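Desktop Teardown for Parts Recovery: Speaker Notes
Catinca Bogdan, Pullow Repair Workshop
2020-06-11

Slide 1. Scope: mid-size desktop towers, side panel off, case on its side. Laptops are in the August session.

Slide 2. Intake. Pull the power cord, hold the power button for 6 seconds, then log the case number. Pullow took in 200 towers last year. Of those, 40 were rejected at intake for corrosion.

Slide 3. Order of removal. Cables first, then cards, memory, drives, board. Power supply last. Pause here and ask who does it differently.

Slide 4. Latches. Colored plastic usually marks a part meant to be released by hand. Press, then slide. If it needs a tool, stop and look for a second catch.

Slide 5. CPU socket. Once the processor is out, the contacts are exposed. Do not touch them, and do not rest anything on the bracket. Fit a cover before the board leaves the bench.

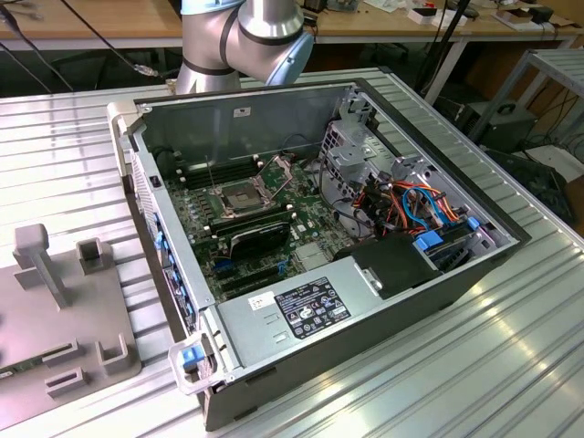 Photograph the cable routing before unplugging anything. SATA cables go in one bin, power leads stay with the supply. Boards with an empty socket and no cover go to the Barasa shelf for inspection, memory slots facing up.

Slide 6. Labels. Copy the power supply rating from the label, never from the invoice. Handwritten stickers are recorded as found.

Slide 7. Questions. Handout has the Dirkik bin codes.

Comments

tmarsh: Do you cut zip ties before or after the cable photo?
C. Bogdan: After.
Lowbench: Slide 3 matches our order except we pull memory before cards.

Related
Sorting Screws by Thread
Beretti Bin Labels, Revised
Laptop Hinges: Notes

Contact | © Pullow | Back to top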